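Section 4. Setting up the Flusteck dissolution bath

The quick-start card in the box says the bath is ready out of the packaging. We have set up three of them and would not agree. Allow a full morning the first time, and don't book any samples until the blank run in step 9 has passed.

4.1 Placing the bath

1. Choose a bench that doesn't share a wall or floor joint with a centrifuge or a shaker. The supplied rubber feet are sold as vibration-proof. Treat that as a hope.

2. Level the bath from the vessel plate. The bubble on the front panel shows whether the front panel is level.

3. Fill the tank with deionized water to the lower line. Switch on the heater only when the water covers the circulator inlet.

CAUTION: The low-water cutoff is slow. Don't rely on it.

4.2 Vessels and media

4. Seat all 8 vessels and match each number to its position. Swapping them "because they're identical" is how Tapio Ikonen lost most of a September.

5. Degas the medium before you pour. Measure 900 mL into each vessel with a cylinder or by weight. The marks on the 1,000 mL vessels are a guide to the eye and should never appear in a record as a measured volume.

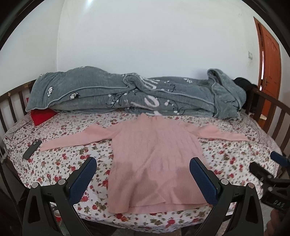

6. Keep fibers out of the medium. A single thread on a sampling filter can slow the draw enough to look like a real result, and the manual from Danis blames the filters every time. Button the lab coat at the wrist, and check what is under it. Long knit sleeves like those on the pink sweater laid out on the rose-print sheet have a way of working past a coat cuff when you reach across the bath, so wear something smooth and close-fitting on sampling days. Lint-free wipes only. We have not found that the wipes labeled "low-lint" deserve the name.

7. Lower the paddles and check the height of each one with the gauge ball. Glenys Lougher checks them again after the bath has warmed up, and her numbers do move.

NOTE: The display temperature is the tank's. Put a calibrated probe in every vessel and write down what it says. 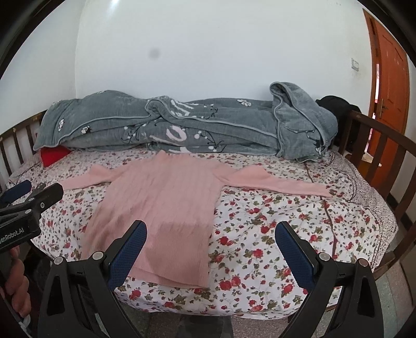

4.3 Blank run

8. Start the paddles at the speed in your method and let the vessels settle. The brochure promises a stable temperature in minutes. Our slowest bath took roughly 145 of them.

9. Run medium only, no tablets, on your normal sampling schedule. Read the samples as you would real ones. Any drift between vessels belongs to the bath or to the way you pull samples.

10. If one vessel is off, repeat with the vessel moved to another position. If the fault moves with it, replace the vessel. If it stays, call service and ask for Nest Gape — the general line will tell you to restart the unit.

11. Print the blank run, sign it, and keep it with the bath log. The Odera software stores a copy too, but the export has dropped the last time point on us twice, and the Mirnik update that was meant to fix this came with no test data.

For the autosampler, go to Section 5.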